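The Second Row

by Shih-chieh Ho

Three in. Four to go, maybe five, depends how the edge behaves.

Kuo had her forehead pressed to the viewer and her shoes off. She always took her shoes off for the closing. Left foot on the cold pedal, sock with a hole in the heel. She could feel the whole room through that heel.

"Time," she said.

"Thirteen minutes," said Kotari from the bench. He had the clipboard. He'd had the clipboard since lunch and was eating crackers off it.

Thirteen was fine. Thirteen was good even. At Ketdale they wanted it under 34 for the whole closure, both rows, and no gaping, and somebody from Sernthorpe was coming down after to look at it with a magnifier and a face like a shut door.

She took the needle again. In, turn the wrist, let the curve do it. Her father used to mend nets like this, well, nothing like this, but he had the same way of not breathing. Over the top edge, under the bottom edge. Pull. Watch the two sides come up to each other like people at a dance who have been told to.

Dark thread, pink everything else. Red where it was wet. 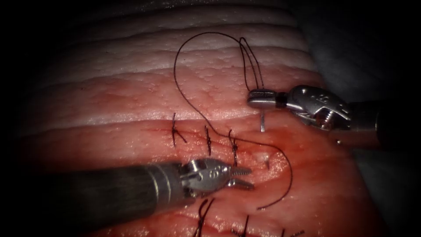 Dark stitches along the incision, with the second row lower down.

"You're pulling," Kotari said.

"I'm not pulling."

"You pulled on the last one. I can see it on my screen."

She had pulled on the last one. She didn't say so. You pull too hard and it looks lovely, tight, tidy, and then the edge goes white and the thread cuts through like wire through cheese. Old Dr. Bellamine had taught her that with a pork chop and a shoelace, in the kitchen, the year she failed everything. Don't strangle it, he said. Just introduce them.

Her phone buzzed in her coat. Coat on the hook by the door. Four buzzes, stop. Four buzzes.

"That's yours," said Kotari.

"I know it's mine."

"Might be him."

It was him. It was March, and he only ever called in March, when the rent on the boat shed came due. 3000 this time, the message had said last night, and then a second message, just the word please. She had read it standing up, in the hall, with the light off. She had not answered. She'd gone to bed and practiced knots on the blanket fringe untill it came apart.

Over, under. Don't strangle it.

Knot. Again. Snip. The tails stood up, two little dark hairs.

"Nineteen," said Kotari, through a cracker.

Then the phone again, and her hand opened. That was all it was. A small thing, fingers going wide the way they do when someone calls your name in a shop. And down there, very far away and very large, the jaws went wide too, and stayed wide, over the soft part.
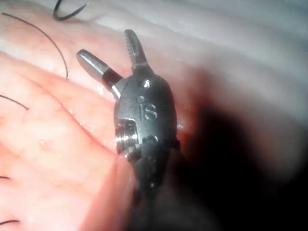
Page last changed: March 23, 2018

She looked at it. Teeth like a tiny saw. The letters on the metal, iS, which she had seen so many times she'd stopped reading them. Is. Is what? Pink folds underneath, shining, running off to the corner, not asking for anything.

"Kuo?"

"Wait."

"You're just sort of hanging there."

"I said wait."

She breathed out. The viewer fogged and cleared. She could close her hand now and it would close, that was the strange part of the job, it would do whatever she did. If she was angry it would be angry. Bellamine again. He never said what to do about it, only that it was so, and then he ate the pork chop.

Was she angry? A bit. 54 years he'd had that shed, his and his father's, and not one of those years had he come up the hill to see what she did all day. He thought it was computers. He told people computers.

But he'd said please. She couldnt remember him ever saying it before, not to her, not to the bank.

"Answer it for me," she said.

"What? I've got crumbs."

"Coat, left pocket. Put it on speaker and hold it up."

Kotari went. She heard the chair, the crackers sliding, the coat coming off the hook and landing on the floor. Then a hiss, and wind, and gulls, and a man clearing his throat as if there was a crowd.

"It's your father," said her father.

"I know, Dad. I'm sewing."

Long gap. Gulls.

"What sort of stitch?" he said.

She closed her hand, gently, and the jaws came together on nothing.

"Single ones," she said. "Each one tied off. There's a row done and I'm on the next. Stay on, if you want. I've got fifteen minutes and I can't stop."

"Are you pulling?"

"A bit."

"Well, don't," he said, and she reached for the needle.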